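Clostero Workroom / Shop / Second-hand tops / The Ava and the Paltari tee

The Ava top, teal

I've had a soft spot for the Ava ever since Stavros Begović dropped off a bag of them in April, and this teal one is my favourite colour of the lot. It's a light, slightly sheer fabric with a smooth feel, so it's lovely over a singlet when the arvo cools off (or on its own if you're braver than me!). The elastic is stitched in properly and gathers up nicely. Give it a cool wash, dry it in the shade and skip the iron.
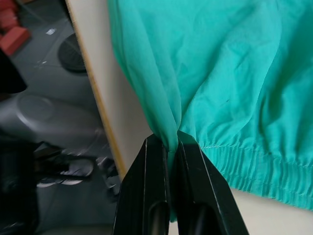 Ava top in teal, ribbed elastic edge at lower right

Size 4 in the maker's sizing, which runs small, so please check the chart before you order. Stock code 356.

The Paltari tee, red

Now for something brighter. I do love a plain red tee, and this one's got a cheeky strip of bright blue inside the collar that you only catch when you're pulling it on. Cotton knit, short sleeves, ribbed neck, and a little line of dark print up near the shoulder.
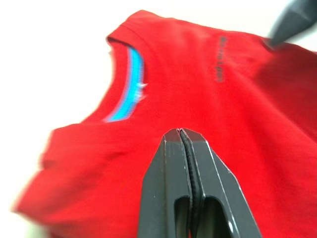 Hjalti Ragnarsson at Oddsson put me onto these, and he reckons his has been through the wash more times than his jeans. Wash it with your other reds the first couple of times, just in case, and turn it inside out to look after the print.

Both tops post from our Sydney workroom, postcode 2000. Orders in by 4 pm go out the same arvo, and pick-up's free if you're nearby.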